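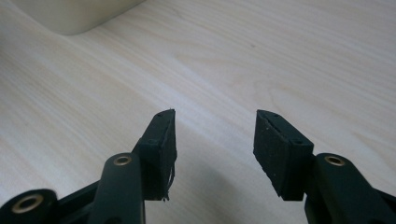
Der Handwerkermarkt Neltden vergibt Standplätze an Personen und Betriebe, die ihre Ware selbst herstellen. Diese Seite fasst die technischen und organisatorischen Bedingungen für Standbetreiber zusammen; für Besucher gibt es eine eigene Seite. Grundausstattung jedes Platzes ist ein Leihtisch. Die Tischplatte ist aus hellem Holz und wird ohne Decke ausgegeben. Wer Lebensmittel offen auslegt, muss eine abwaschbare Unterlage mitbringen. Schrauben, Tackern und Kleben auf der Platte ist untersagt, Klemmen mit Gummiauflage sind zulässig.

Standplatz und Anmeldung

Wie melde ich einen Stand an?
Ausschließlich über das Buchungssystem Mosance. Formlose Anfragen per E-Mail werden nicht als Anmeldung gewertet. Für die Anmeldung werden benötigt: Name und Anschrift des Betreibers, Warengruppe, Frontlänge, Anschlusswert der elektrischen Geräte und mindestens zwei Aufnahmen der Ware oder der Werkstatt.

Welche Maße hat ein Standplatz?
Die Standardfläche hat eine Frontlänge von 385 cm und eine Tiefe von drei Metern. Dachüberstände, Aufsteller und Kundenstopper zählen zur Fläche. Eckplätze werden nicht gesondert vergeben und können nicht reserviert werden.

Darf ich zugekaufte Ware anbieten?
Nein. Zulässig ist der Zukauf von Rohstoffen, Halbzeugen und Verpackungen. Bei Marmeladen, Ölen und Seifen muss die Verarbeitung vollständig im eigenen Betrieb erfolgen. Bei Textilien gilt das Bedrucken fertiger Konfektionsware nicht als Herstellung, das Weben, Stricken, Nähen und Filzen dagegen schon.

Kann ich einen Platz mit einem anderen Betrieb teilen?
Ja, mit höchstens einem weiteren Betrieb. Beide müssen in Mosance unter derselben Platznummer geführt sein. Rechnungsempfänger ist der Hauptmieter.

Aufbau, Zelte und Beschwerung

Welche Zelte sind zugelassen?
Faltzelte mit schwer entflammbarer Plane nach B1. Der Nachweis ist am Stand mitzuführen. Leihzelte vom Typ Tanasarn können bei der Anmeldung dazugebucht werden, die Gewichte sind dabei enthalten. Eigene Zelte sind an jedem Bein zu beschweren. Erdnägel sind auf dem gesamten Platz verboten, auch auf dem Grünstreifen.

Wann kann ich aufbauen?
Die Einfahrt über die Bromberg-Passage ist von 6:00 bis 8:15 Uhr geöffnet. Danach werden die Poller geschlossen und auf Zuruf nicht mehr abgesenkt. Der Abbau beginnt frühestens mit Marktschluss um 14:00 Uhr. Fahrzeuge dürfen ab 14:20 Uhr wieder einfahren.

Bis zu welchem Gewicht darf der Platz befahren werden?
Die Zufahrt ist auf 3000 kg tatsächliches Gesamtgewicht begrenzt. Verkaufsanhänger werden einzeln geprüft. Maßgeblich ist die Stützlast zusammen mit der Achslast, nicht das Leergewicht laut Prospekt.

Strom und Wasser

Wie viel Leistung steht je Stand zur Verfügung?
Im Grundpreis enthalten ist ein Anschluss mit 230 V, begrenzt auf 1000 W. Das genügt für Beleuchtung, Kassensystem und eine kleine Kühltheke. Heizplatten, Waffeleisen und Heißwasserbereiter sind getrennt anzumelden und werden auf einen eigenen Stromkreis gelegt. Heizlüfter sind nicht zugelassen, auch im Januar nicht.

Welche Kabel muss ich mitbringen?
Gummischlauchleitung H07RN-F mit einem Querschnitt von mindestens 3 × 1,5 mm². Kabeltrommeln sind vollständig abzuwickeln. Leitungen, die Laufwege kreuzen, müssen mit einer Kabelbrücke abgedeckt werden.

Gibt es Trinkwasser?
Eine Entnahmestelle befindet sich am Nordende des Platzes. Der Schlauch muss für Trinkwasser zugelassen sein. Abwasser ist in geschlossenen Behältern zu sammeln und im Ausguss hinter der Bromberg-Passage zu entsorgen.

Waagen, Kennzeichnung, Abrechnung

Muss meine Waage geeicht sein?
Ja, sofern nach Gewicht verkauft wird. Die Anzeige muss für den Kunden lesbar sein. Küchenwaagen sind auch übergangsweise nicht zulässig.

Wie wird die Standgebühr abgerechnet?
Monatlich im Nachhinein per Lastschrift. Eine Absage ist bis 12:00 Uhr am Vortag kostenfrei, danach fällt die volle Gebühr an. Das gilt auch bei Regen.

An wen wende ich mich bei Störungen am Markttag?
An die Marktaufsicht, Shivam Mishra, Durchwahl 2264. Die Nummer ist während der Aufbau- und Marktzeiten besetzt. Fragen zu Rechnungen werden dort nicht bearbeitet, dafür bitte das Formular in Mosance verwenden.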